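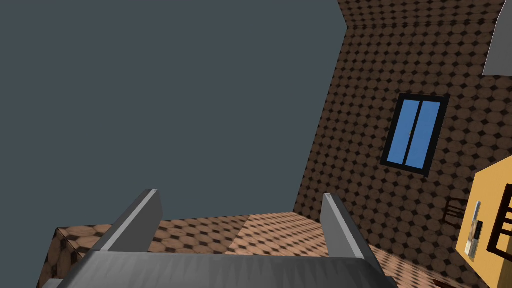

Lullus Releases Version 7 of Stamine Records Software for Small Water Utilities

2025-09-11

Lullus today released version 7 of Stamine, its records and work order software for small and mid-sized water utilities. The release replaces the valve and hydrant register, adds offline entry for field crews, and changes how flushing schedules are built. It is available now to all customers with a current support contract.

Valve and hydrant register

The register now stores each valve as a separate record with its own inspection history. In earlier versions, history was attached to the pipe segment and had to be re-entered when a segment was split. Existing records are converted during the upgrade. Segments that were split before the upgrade are placed on a review list, where a clerk can assign past inspections to the correct valve.

Turn counts, closing direction and box depth are now required fields for new valves. Utilities that do not collect box depth can turn off that requirement in the settings menu.

Offline entry

Crews can open, fill in and close work orders without a network connection. Entries are held on the tablet and sent when a connection returns. If two crews edit the same order, both versions are kept and the office is asked to choose. Photos are sent last so that readings and status changes arrive first.
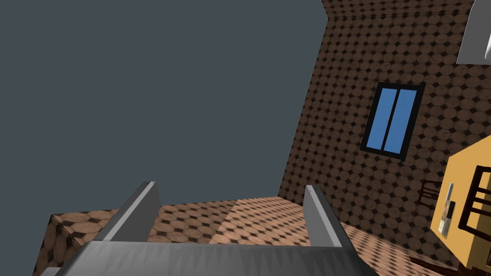

Field trial

The Zesa water district has used a test build since March. The district maintains 1,420 valves and 381 hydrants, all of which were moved to the new register before the trial began. Five crews took part. Changes made during the trial include larger number keys on the reading screen, a separate status for valves that could not be found, and a printed route sheet sorted by street.

Import from Minja

Version 7 reads export files from Minja, the map package used by many of our customers. Pipe material, diameter and year of installation are imported. Custom fields are skipped and listed in the import log.

Upgrade notes

A full backup is required before installation. The upgrade cannot be paused once record conversion has started. Customers on version 5 or earlier must install version 6 first. Tablets should be synced and signed out before the office server is upgraded.

Release notes and the installation guide are posted in the Lullus customer area. Press questions may be sent through the contact form on the company website.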